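Dresitz glass and lamp works, open day notes

Typed up on the train so forgive the state of this. Hashini asked for a write-up for the group page and if I leave it till the weekend it won't happen.

Getting there first. The 820 bus from Mernau station, stop right outside, every 20 minutes in the morning and then a huge gap after lunch. Two of us got caught by the gap. There is a car park but it was full before ten and people were leaving cars all down the lane, one van in the ditch. Take the bus.

Entry free, tea not free. You sign in at a hatch and they give you a paper badge and a pair of plastic glasses that everyone over forty put on top of their own glasses. Groups of 21 at most. We were split, so Nilmini and I went round with the second lot and Hashini went with the first and kept texting me things I hadn't got to yet.

Furnace hall. The best bit, do not skip it even if the queue is long. They had one furnace going and a man and a woman working as a pair, making plain globe shades, no patter at all, just working. Someone from the works stood at the rail and explained. The glass comes out looking like honey and then it's on the pipe and turning, turning, they never stop turning it. Mould closes, mould opens, there's your globe. Three broke while we watched, and they just went in the bin under the bench to be melted again. Very hot even at the rail. Take your coat off before you go in, there's nowhere to put it once you're inside.

Cold shop next. Cutting off, grinding, a lot of water and noise. I didn't follow half of it. Our guide for this part was Sabina Roy, been there 34 years, started in packing. She told us the rims are what they get complaints about, never the glass itself. A rim that's a hair out and the shade sits crooked on its ring and the customer thinks the lamp's wrong. She had a tray of rejects and passed them about and I could not see a thing wrong with any of them. Nilmini spotted one straight away, of course.

Pattern room upstairs, narrow steps, one person up at a time. Shelves of old moulds with the names chalked on. Some of the names lovely, some just numbers. There's a fluted one called Bristorano that was made for a restaurant chain (long gone) and they still get letters asking for replacements. They'd do you one if you ordered enough. I asked how many is enough and got a laugh.

Lunch in the canteen. Soup, decent. Ran out of bread. Sat with Hala Haddad from the Gilani lighting shop who buys from them and was there to moan in person about a late delivery from October. She got a straight answer and a slice of cake so went off happy enough.

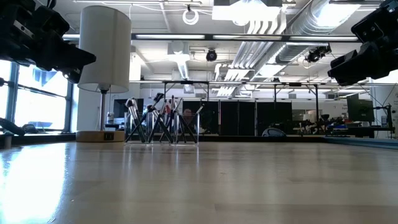 Afternoon was a talk on choosing a shade for a room, by Nighat Durrani, and I went in expecting a sales pitch and took two pages of notes. Her main point was to think about what's under the lamp before you buy anything. A matt cloth or a painted top swallows the light. Polished pale wood throws it straight back up at you, and daylight does it too — you could see the window lying across the tabletop as a great white patch, nearly blank in the near corner, and fainter streaks further back from the ceiling lights. So with a shiny table you want a shade that hides the bulb from below as well as from the side, and a dimmer bulb than you'd think. Move the lamp befor you replace it, she said, half the time it's only the angle. Questions went on and on, mostly about bathrooms.

Shop at the end. Seconds on the bottom shelf, go there first. I bought a small opal globe with a bubble in it. Nilmini bought four of something and then had to carry them to the bus. They wrap well but the bags are thin, bring your own. Card machine was down for a bit and there was a queue out the door, so have some cash on you.

Things I'd tell anyone going next time. Morning slot. Flat shoes, the hall floor is grated. Not great for pushchairs, and the pattern room is stairs only — they do have a folder of photographs downstairs for anyone who can't get up there, ask at the hatch becuase it isn't signposted. Toilets are across the yard.

Next open day not fixed yet. Hashini has put us on the mailing list and will post the date when she gets it. If you want to come, tell her and not me, I lose messages.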